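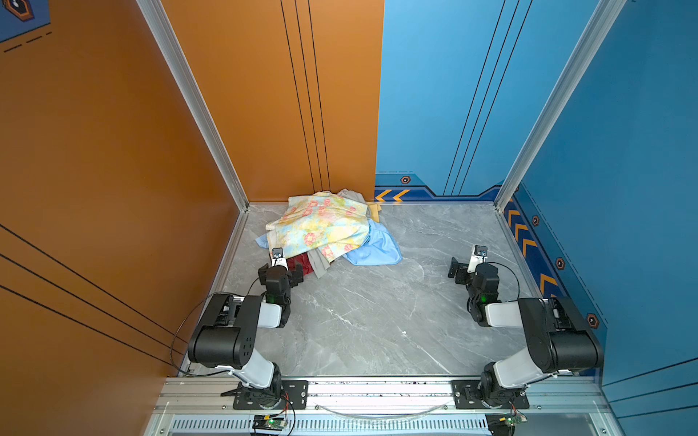 Trier le linge avant de le plier : notre méthode

Publié le 30/11/2025

Le présent billet répond à plusieurs lectrices et lecteurs qui souhaitaient connaître la manière dont nous procédons pour les vêtements arrivés en tas, mêlés les uns aux autres, toutes matières confondues. La question paraît modeste. Elle occupe pourtant une part notable de nos dimanches et mérite d'être traitée avec un peu d'ordre.

La règle que nous appliquons depuis le mois de mai tient en une phrase : aucun vêtement n'est plié tant que le tas n'a pas été entièrement défait. Nous avions auparavant l'habitude de prendre la pièce du dessus, de la plier, puis de passer à la suivante. Les piles ainsi obtenues mélangeaient tout, et il fallait les reprendre le soir même.

Le tri s'effectue au sol, sur une surface dure et dégagée. Le carrelage ou le marbre conviennent fort bien ; un tapis retient les peluches et les rend aux mailles sombres. Il est recommandé de passer un chiffon au préalable et de laisser libre une moitié de la surface, qui recevra les pièces au fur et à mesure.

Les imprimés fleuris sont traités en premier. Celui qui nous intéresse aujourd'hui porte de grandes fleurs roses à cœur jaune, avec du bleu et du vert, sur un fond crème tirant vers le jaune pâle. Un tissu souple de ce genre se saisit par une couture - jamais par le milieu d'un pan, au risque d'entraîner tout ce qui se trouve dessous. La pièce bleu clair, d'aspect satiné, vient ensuite. Elle glisse volontiers et se replie mal lorsqu'elle est restée longtemps tassée ; nous la posons donc à plat quelques instants avant d'y revenir. La maille côtelée gris clair attend son tour et ne doit en aucun cas être tirée par un bord.

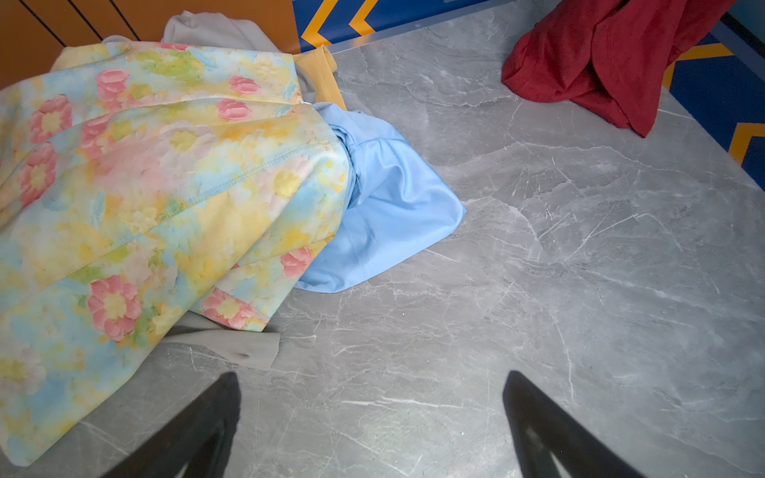

Le cas des rouges

Les rouges font l'objet d'une place séparée. Cette disposition résulte d'un incident survenu lors d'un séjour à Lidcombe, au cours duquel 4 taies d'oreiller ont pris une teinte rosée dont aucune lessive n'est venue à bout. Mme Ánh Lý, qui nous hébergeait, a eu la délicatesse de les déclarer plus jolies ainsi. Nous avons néanmoins modifié nos usages.

Toute pièce rouge est désormais retirée du tas dès qu'elle se présente et posée à distance, de l'autre côté du sol. Il n'est pas utile de la plier à ce stade, ni même de la lisser. Son éloignement suffit, et l'on vérifiera l'étiquette une fois le reste achevé.

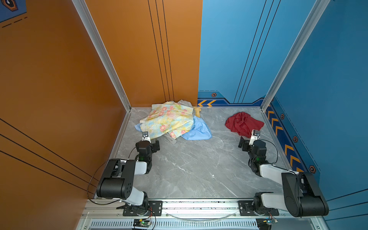

Les petites pièces appellent une vigilance comparable. Un bout d'étoffe jaune pris entre deux vêtements plus grands passe aisément inaperçu et finit dans la mauvaise armoire. Nous secouons donc chaque grande pièce une fois, sans brusquerie, avant de la changer de place.

Vient alors le pliage proprement dit. Les mailles sont pliées en 2 dans la largeur, puis rabattues, et rangées à plat. Les satinés sont roulés, ce qui évite les marques. Les imprimés légers vont sur cintre lorsque la penderie le permet, ce qui n'est pas toujours le cas dans notre appartement : elle compte 13 cintres et nous n'entendons pas en ajouter.

Le prochain billet portera sur le rangement des draps-housses, sujet pour lequel nous avons reçu des avis très opposés. Les contributions restent ouvertes dans les commentaires.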